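Plating automation in contract dessert kitchens

Plating automation is the use of robotic arms to place fruit, garnishes and other small food items on plates in kitchens that supply hotels, hospitals and event caterers. It covers the last stage of cold assembly, after portioning and before covering and racking.

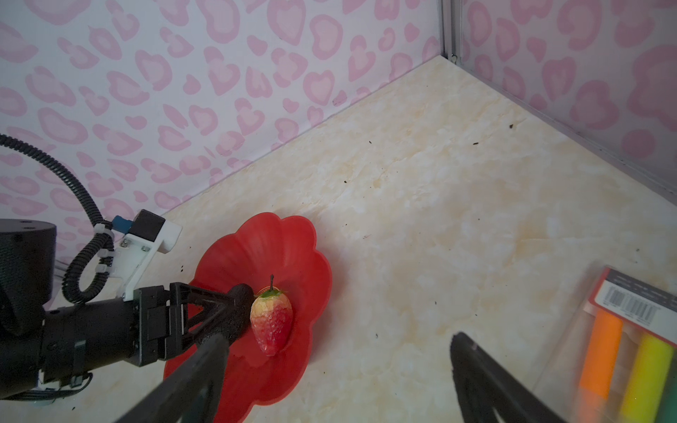 Jarmo Pelkonen objected to that definition when it was first circulated, writing that the placing of an item is the smallest part of the job and that an account of plating automation should start with the people who load, check and clear the station. The term is nevertheless used mostly in the narrow sense, and the wider sense is treated below under staffing.

Background

Cold dessert assembly was for a long time done entirely by hand. A line worker takes a plate from a stack, sets the base item, adds fruit or garnish, turns the plate to the agreed position and passes it on. The work is light but repetitive, and it is done standing in chilled rooms. Machines used elsewhere in food production, such as depositors and rotary fillers, handle creams and sauces well. They are less suited to whole soft fruit, where each piece differs in size, firmness and the position of the stem.

Arms with two-finger grippers made it possible to handle such pieces one at a time. Early installations were built as fenced cells. Later ones use light arms at table height, placed where a person can reach the same plate.

Equipment

A typical station has one or two arms, a work surface, a supply tray and a plate position. A camera may be fixed above the table, carried on the arm, or both. A camera on the arm gives a close view of the item during the approach, but the fingers hide part of the plate. A fixed camera keeps the whole plate in view and loses detail near the point of contact.

Fingers with an open, flexible structure bend around the item and spread the load over a larger area. Rigid fingers place more exactly but mark soft fruit more easily. Cables are routed along the outside of the arm on many light models and must be tied down with enough slack for the wrist to turn. Cable wear is a common reason for unplanned stops.

Artificial fruit is widely used in setup and training. It does not spoil, leaves no juice on the fingers and can be dropped many times without changing shape. Its limits are well known: it is harder than ripe fruit, its surface slides differently, and a grip force tuned on it has to be lowered before real product is used.

Teaching and operation

Stations are set up by one of two methods. In programmed placement, a technician enters the positions and the arm repeats them, with small corrections from the camera. In taught placement, an operator guides the arm through the task many times, and the recorded motions are used to train a control model. The second method copes better with variation in the item but needs a large number of recordings, and these have to be repeated when the plate changes. Plates with raised or wavy edges are harder than flat round ones in both methods, as the fingers must clear the rim on the way down and again on the way out.

Case: the Wernum kitchen

The dessert kitchen at Wernum, run by the catering firm Omlow, is one of the better documented sites. Before the change, the cold line had 12 workers per shift. Two stations supplied by Garnura were installed in January and ran beside the manual line for nine weeks. During that period the operators recorded placements by hand guidance at the end of each shift. Regular production on the stations began on 3rd July.

The line kept its 12 positions, but the duties attached to them were divided again. Two workers per shift became station attendants. An attendant loads the supply tray, removes fruit that is too soft to grip, clears misplaced items and signs the cleaning sheet. The remaining workers stayed on manual plating, which still covers layered desserts and any order of fewer than 54 plates. Below that size, changing the tray and checking the first placements took longer than plating by hand.

Lionel Tessier, in a report on the first season, noted that attendants walked more and lifted more than before, although they made fewer small hand movements. He also recorded complaints about pace. A manual line slows when its members are tired — the station does not, and the attendant has to keep the tray filled at its speed. A pause control within reach of the attendant was added after the report.

Effects on staff

The skills asked for change more than the headcount at most sites. Judging ripeness by touch remains a human task and becomes more important, as one overripe piece can foul the fingers and stop the station. Fine decorative handwork is practiced less, and some kitchens rotate staff between manual and attended positions to keep it up. At Lūse, a smaller kitchen under the same operator, rotation takes place every two hours.

Pay grading has been a recurring point of dispute. Attendants carry out basic fault clearing that was earlier reserved for maintenance staff, and the grade for this work is not settled. Recorded demonstrations raise a related question, namely whether time spent teaching the arm counts as production, training or a separate duty. At Wernum it is logged as production.

Safety and hygiene

Light arms are limited in speed and force when a person is within reach. Fingers are removed and washed at each product change, and cable ties and brackets are inspected at the same time, as residue collects behind them. Practice fruit is stored apart from food and is not permitted on the line during production.

See also: Cold assembly; Hand guidance; Soft gripping; Job rotation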